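Fault Review Technician, Laundry Handling (contract, two positions)

Danar is hiring two people to find out why our grippers keep letting go of things, or not letting go of them, and to write it down in language a tired person can follow.

Please read the whole ad before you apply. The last time we advertised this role we called it an "exciting opportunity in home automation" and got a pile of applications from people who wanted to work on something that was already finished. It isn't finished. The brochure for the Katex arm says it handles mixed household laundry. Our own records say it does so until it meets a waistband.

What went wrong

In November, during a long run at our Gurnell site, a Katex arm closed on a garment, reported a clean release and carried on to the next move with the garment still attached. The cloth dragged across the floor and the arm kept pulling until a staff member hit the stop. They had a sore wrist and a fright. The software logged the cycle as a success.

We then went back through 2,000 logged cycles from the same software version. The system had marked 1,995 of them as good. We have since watched 61 of those again by eye, and we no longer trust the number. How far off it is, we don't know. Finding out is the first part of your job.

A fix was installed soon after. We've been told it solves the problem. You will be paid to doubt that.

The work

You will spend most of the day with wrist camera footage and the force logs that go with it, deciding what the gripper had hold of at each step and comparing that with what the system claimed. Denim and towels tangled together are the bulk of it. Expect to disagree with the software and now and then with your co-worker.

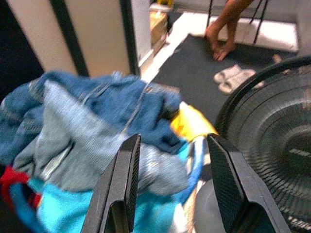

Wrist camera view: gripper fingers at a mixed pile, denim over turquoise cloth. Someone's bare foot is on the mat behind.

The rest of your time is at the rig, repeating failures on purpose. You'll set up piles, run the arm at reduced speed and record each stop, including the ones that look harmless. You will also help rewrite our floor rules. The current ones cover where the arm can reach. They say very little about cords, fans, footwear or how close a person can walk while it's moving, and we want that sorted before anyone talks about faster cycles.

What we need from you

Experience in testing, quality inspection, equipment repair or incident investigation. A trade background is as welcome as a degree. You should be comfortable reading a log file and working in a spreadsheet. We will teach you the Katex controls.

You need to be able to tell an engineer that their fix didn't work, with the clip to back it up, and then do it again the following week. If you've ever signed off on something under pressure and regretted it, tell us about that in your letter. It won't count against you.

We don't need enthusiasm for robots. A few of us have lost ours.

Conditions

Day shifts, 8:30 to 4:30, on site at Gurnell. Six-month contract, with a possible extension — we won't call it likely, as the budget beyond that hasn't been approved. Hourly rate is set by experience and will be given to you in writing before the interview. Closed-toe shoes are required in the test area. Either reviewer can halt a run at any time without asking a supervisor, and that authority is written into the contract.

Your reports go to Fallahi, the outside safety firm overseeing the review, at the same moment they come to us. Danar managers can't edit them first. We asked for that arrangement after the November report went through four drafts and came out a good deal more cheerful than it went in.

How to apply

Send a resumé and a letter of one page through the careers form, marked "Fault Review". In the letter, describe a failure you looked into and what you still weren't sure of at the end. Shortlisted applicants will do a paid two-hour trial reviewing real footage. Applications close at noon on the last working day of the month.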